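Snack Table Returns to the Shehu Reading Room

The small snack table is back in the Shehu reading room for September, open from 3 p.m. until the building closes. Panagiotis Ristić, who runs the afternoon program, has moved it onto the carpet so people can reach it from the floor cushions.

Last season the room went through more than 500 snacks, mostly wrapped bars and pastries. The budget this time is 200 dollars, so the choice will be smaller -- one kind of pastry and one kind of bar each week.

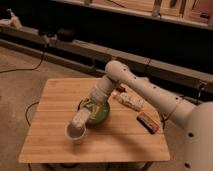 Please take one item at a time and leave the bowl on the table for the next person. Loose food goes in the bowl. Drinks go in the paper cups, filled no more than halfway. The carpet was cleaned over the summer and we would like it to stay that way.

Wrappers are the other problem. They end up under the cushions, and there is a bin by the door in room 612 across the hall.

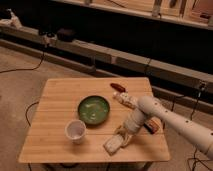

The green bowl and a paper cup on the snack table.

Donations of sealed, store-bought food are welcome at the Grorkside front desk. Write the date on the package, and mark anything that contains nuts. Homemade food can't be accepted -- the lease doesn't allow it.

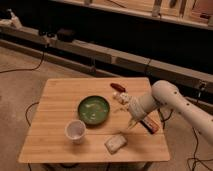
Room Hours

The reading room seats 20. It opens at noon and closes at 6 p.m. through the end of the month.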